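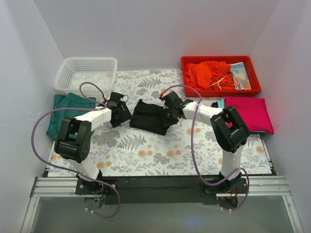

Re: [sukidine-cells] Right arm drifts on the second fold

On the list at 14:02, Mussa wrote:
> Second cell, same fault as in May. The right gripper lands short
> of the hem after 500 cycles or so many shirts, whichever bores it
> first. Rehomed it twice. Is this the Rindero firmware again?

Firmware gets blamed for everything here, including the kettle. Before you reflash, look at the purple tubes. Ours had crept down the forearm until the loop at the base was too short, and the arm was politely towing its own plumbing at full reach. You want slack at the bottom and a wide curve past the elbow. Move the clips, then rehome.

After that, the plate bolts. Fliltia's sheet says check them every 975 hours - a lovely number, and we had 2 loose well before it.

Leave the flowery cloth on while you calibrate. We took ours off to be tidy, set the gripper height on the bare top, and it spent the afternoon pinching tablecloth.

If it still lands short, send me the homing log and I'll be rude about the firmware with you.

Rindero bench, cell 14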